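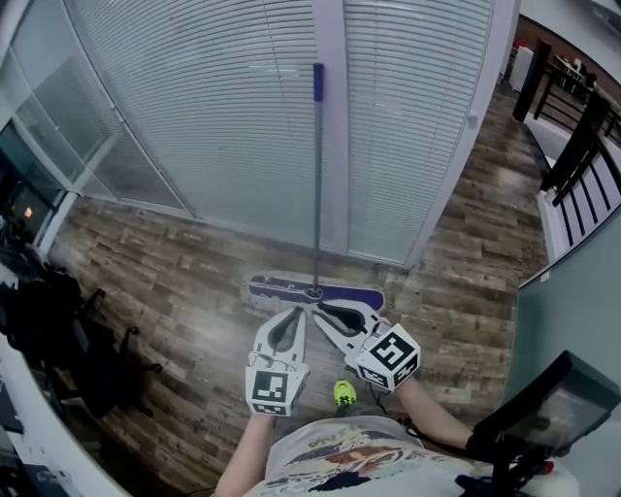 Agency nurses are not the waste. The booking system is

Gert Gumede

Dec 11, 2024

Every winter the same figure is passed round hospital boards and then round the newspapers: what the wards spent on agency nurses. The figure is large, and the response is a cap. Managers are told to book fewer shifts, and a ward that books one anyway has to fill in a form.

I ran rota planning at Truvport for long enough to think the cap is aimed at the wrong item. In one year our four sites put out 3,052 late requests, meaning requests made less than a day before the shift began. Of those, 700 were for gaps that had been on the rota for a fortnight or more. The gap was known. The request sat in a queue until a senior manager signed it, and by then the hospital's own bank staff had made other plans. An agency filled it at the higher rate.

The sign-off was brought in to save money. It applied to any booking above a set cost, which in practice meant nearly all night work. Two signatures were needed, and one of the signatories did not work evenings.

Najwa Khoury, writing on this site in February, argued that caps at least force a trust to look at its own staffing. I agree that they force it to look. What it sees is a monthly total, which says nothing about when each gap was first known. Without that date a board cannot tell a shortage of nurses from a shortage of signatures - and the two need different remedies.

The change I would make is small. Record the date on which each gap first appears, and publish it beside the date on which it was offered to bank staff. Let ward sisters release shifts to the bank without approval up to a fixed number each month. Keep the approval step for agency bookings only. Hattar, with 2,000 nursing staff, already works this way on its surgical wards.

None of this brings in more nurses, and vacancies will still have to be covered by somebody. But a cap on its own moves the cost into overtime and sickness, where it is harder to find.

We use cookies to remember your settings and measure visits. Accept | Manage

Related
Who pays when a clinic closes early?
Jovden and the price of a hospital bed
The Pullent merger, one year on
Waiting lists need better arithmetic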